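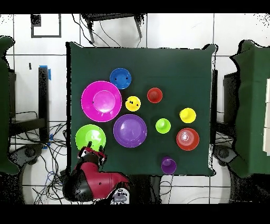

Vajilla infantil de plástico Estudska

Inicio Catálogo Comedor Menaje Pedidos Contacto

Categoría: Menaje para colectividades / Comedor infantil

Lectura: 2 minutos

La línea Estudska comprende platos, cuencos y vasos de plástico destinados a comedores escolares, ludotecas y centros de día. Nomier la distribuye por piezas sueltas o en lotes combinados, de modo que cada centro pueda ajustar el pedido al número de plazas y reponer únicamente lo que necesite.

Los colores disponibles son magenta, morado, azul, rojo, amarillo y verde lima. La elección del color corresponde al centro - muchos asignan uno a cada grupo o a cada mesa - y puede modificarse hasta la confirmación del pedido. Sobre manteles oscuros, como el verde, las piezas se distinguen con facilidad y los niños participan mejor en la puesta de la mesa.

Condiciones de suministro

Pedido mínimo: 62 piezas, en cualquier combinación de formas y colores.
Cajas completas: 100 o 200 piezas.
Plazo de entrega: 7 días laborables desde la confirmación.
Reposición: mismas formas y colores mientras la línea permanezca en catálogo.

Uso y conservación

Se recomienda lavar las piezas antes del primer uso y secarlas por completo antes de apilarlas. No deben emplearse estropajos metálicos ni productos abrasivos. Las piezas con grietas o bordes dañados se retirarán del servicio.

La línea no es apta para horno. Para el servicio de alimentos calientes, consúltese la gama Amundsen.

Las solicitudes de presupuesto para centros públicos y concertados son atendidas por Monique Lecomte, del departamento de colectividades. Las incidencias de transporte se dirigirán a Lev Antoniuk, indicando el número de albarán.

Condiciones revisadas el 29/12/2024.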